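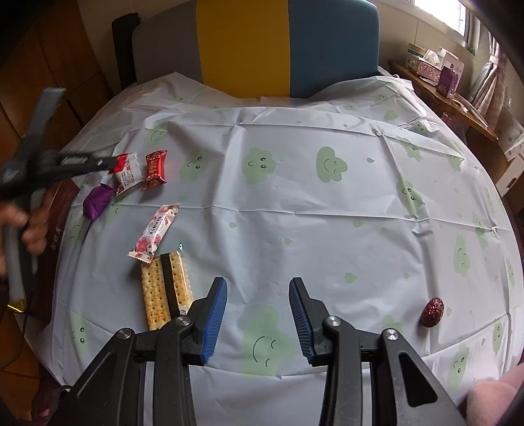
The cloud sheet, the good headboard, and supper.

The Night Train to Cedero

The best hotel Orlando Agudelo ever stayed in was his own bedroom, the July his grandfather decided they should take the night train to Cedero without leaving the apartment.

"Passengers!" Walter Ríos shouted down the hall. He was the grandfather, and also the conductor, and also (when his knees allowed) the man who swung the lantern. "Passengers for Cedero, Pelletier and all points north! Bring your bedding and your provisions!"

Orlando was eight and he came running. Oh, he came running! He had the cloud sheet over one shoulder, the crinkly one with the smiling green clouds, and he flung it across the bed so hard it snapped like a sail. It landed full of creases from the cupboard. They left every one of them in. Anybody could see they were mountains, and the long fold down the middle was obviously the track.

"And the engine?" said Walter.

Orlando pointed at the headboard. Gray, yellow, blue – three carriages, side by side.

"Blue's the dining car," he said. "It's got the round corner."

"Naturally it has. And what are they serving?"

This was the part Orlando loved more than anything, more than the whistle, more than the tunnel they made with their arms. He turned the paper bag upside down and supper fell out onto the mountains. Crackers, toasted brown, in a wrapper you could see right through! The long cream bar with the roses on it! A red candy with gold writing, so shiny it looked like something you would have to give back at the end of the evening! Neither of them could read the characters, so Walter read them out anyway, in his station voice, with tremendous confidence.

"This one says 'Gradurness Junction, change here for the sea.'"

"It does not."

"It says it in gold, boy. Who would lie in gold?"

The fare was 40 cents, payable in buttons. The distance was 2523 miles, and Walter called them off in big cheerful leaps, so that they passed 175 before the crackers were moved and 994 before anyone had settled who got the roses. At Pelletier it snowed. At Gradurness they waited for a cow. Orlando pressed his nose to the place on the beige wall where the window was and saw her perfectly – a white cow with one brown ear, in no hurry at all.

"Will Mama be at Cedero?" he asked.

Walter smoothed a mountain flat with his thumb and it rose up again behind him.

"She's on the late shift, so she's coming by the other line," he said. "She'll get in after us. We should save her something."

They talked it over for a long time, the way you do when every choice is wonderful. The crackers were filling. The bar was beautiful. In the end Orlando picked the red candy and set it up near the yellow carriage, where a person coming through the door in the dark might find it first.

Then he lay down with his feet at Pelletier and his head in the dining car, and the sheet crackled under him like wheels on a fast stretch. Walter gave the long whistle, very softly. Somewhere past the cow the conductor's voice got slower, and the passenger's eyes closed, and the key turned in the front door.

3 comments

curer_of_hams
The cow with one brown ear! My sister and I used to drive a bus made of couch cushions and we had to stop for geese.

Dot in the attic
"Who would lie in gold?" I read that bit aloud to my husband and then had to read him the whole thing. More Walter please.

mapfold
Lovely. I wanted to know what Mama said when she found it, but I think I like guessing too.

More short fiction
The Lamp Seller's Holiday
Two Tickets for the Ferris Wheel
What the Baker Heard
Snow on the Fourth Floor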